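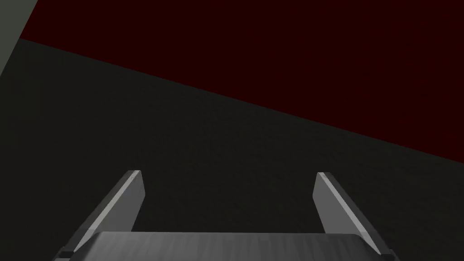 Two-finger gripper, simulated view.

Brornari Abrasives: Aluminum Oxide and Glass Bead Blast Media

Brornari supplies brown aluminum oxide, white aluminum oxide and glass beads for blast cabinets, blast rooms and pressure pots. We sell to job shops, foundries, mold makers, powder coaters and maintenance departments. Orders are packed at our Prisetti warehouse and ship by parcel, pallet or full truck.

Brown Aluminum Oxide

Brown aluminum oxide is our best-selling media. It is a hard, angular grain that cuts fast and leaves a clean, etched surface. Most customers use it to take off rust, mill scale and old paint, or to give a part some tooth before coating. It can be used in suction and pressure equipment.

Stocked grits: 24, 36, 60, 80, 120, 220
Grain shape: angular, blocky
Hardness: 9 Mohs
Color: brown to dark gray
Packing: bags, pails, bulk sacks

If you are not sure where to start, 60 grit is a good general choice for steel parts that will be powder coated. Go coarser for heavy scale and thick coatings. Go finer for thin sheet or for parts where the profile has to stay low. Coarse grit at high pressure will warp light gauge sheet, so turn the pressure down and keep the nozzle moving.

White Aluminum Oxide

White aluminum oxide is a purer grade with very low iron content. It breaks down into sharp new edges as it works. Shops choose it for stainless steel, titanium and aluminum, where iron left on the surface would cause trouble later. It costs more than brown and wears out sooner in a recirculating cabinet.

Stocked grits: 60, 80, 120, 180, 220
Grain shape: angular, sharp
Hardness: 9 Mohs
Color: white
Packing: bags and pails

Do not run white oxide in a cabinet that has been used for steel grit or brown oxide until the hopper, hoses, reclaimer and dust collector have been cleaned out. A small amount of old media is enough to leave rust spots on stainless parts.

Glass Beads

Our glass beads are made from soda-lime glass with no free silica. The beads are round, so they clean and brighten a surface with very little metal removal. Use them for deburring light edges, blending tool marks and putting a satin finish on stainless or aluminum. They will not give you an anchor pattern for paint.

Stocked sizes: coarse, medium, fine, extra fine
Grain shape: round
Hardness: 5.5 to 6 Mohs
Color: clear, looks white in the bag
Packing: bags

Keep the pressure at or below 60 psi in a pressure cabinet. Above that the beads break quickly, the cabinet fills with dust and the finish goes from satin to dull. If your finish has changed and you have not touched the settings, check the beads under a magnifier. Broken beads look like splinters.

Narkia Blend

Narkia is our own mix of fine brown oxide and medium glass bead. It was put together for maintenance shops that have one cabinet and no time to change media between jobs. It takes off light rust and baked-on dirt and leaves a smoother finish than straight oxide. It is not the right product for bare stainless or for coating work with a specified profile. For those jobs use white oxide or brown oxide.

Narkia is sold by the bag only and is not available in bulk sacks. The two parts of the mix wear at different rates, so top up the hopper in small amounts and do a full change when the finish starts to drift.

Screening and Quality Checks

All media is screened before packing. We pull a sample from each lot and run a sieve test, and the lot number is printed on every bag label. Sieve results are kept on file and we will email them on request. Please have the lot number ready.

Our oxide is kiln dried before it is bagged. Bags have an inner liner. Once a bag has been opened, fold the liner down and keep it off a concrete floor. Damp media clumps in the hopper and plugs the metering valve, and most of the calls we get about poor flow come down to this or to wet compressed air. A moisture trap ahead of the cabinet will fix the second one.

Packing and Minimum Order

Small bags can be ordered singly. Full pallets are shrink-wrapped on heat-treated pallets and hold one product and one grit. Mixed pallets can be made up, with a minimum of 7 bags per grit. Bulk sacks have lifting loops and a bottom spout. You will need a forklift or hoist to unload them.

Liftgate delivery is extra and must be asked for when the order is placed. The driver will not break down a pallet.

Lead Times

Stocked grits leave the warehouse within two business days. Grits not listed on this page are screened to order and take 21 days. Our plant at Jugah closes for maintenance each January, and special grits ordered during the shutdown are scheduled after it reopens. Stocked items are not affected.

Orders received before 2:00 p.m. are entered the same day.

Returns

Unopened bags may be returned within 90 days for credit, less freight. Opened bags, bulk sacks and special grits cannot be returned. If a shipment arrives with torn bags, write the damage on the delivery receipt before signing and send us a copy.

Safety

Blasting creates dust from the media and from whatever is being removed. Use a working dust collector and the breathing protection called for on the safety data sheet. Check old coatings for lead before you start. Do not use compressed air to clean media off clothing or skin. Safety data sheets are included with the first shipment of each product and can be sent ahead of time.

Samples and Quotes

Sample bags of any stocked grit are free to business addresses. Tell us the base metal, what you are removing, the type of cabinet and the nozzle size, and we will pick the grit to send. You may also ship us a part and we will blast one half of it for comparison.

For quotes on pallet and truckload quantities, contact Ridwan Pelupessy in the sales office. Include your delivery zip code and let us know if you have a loading dock.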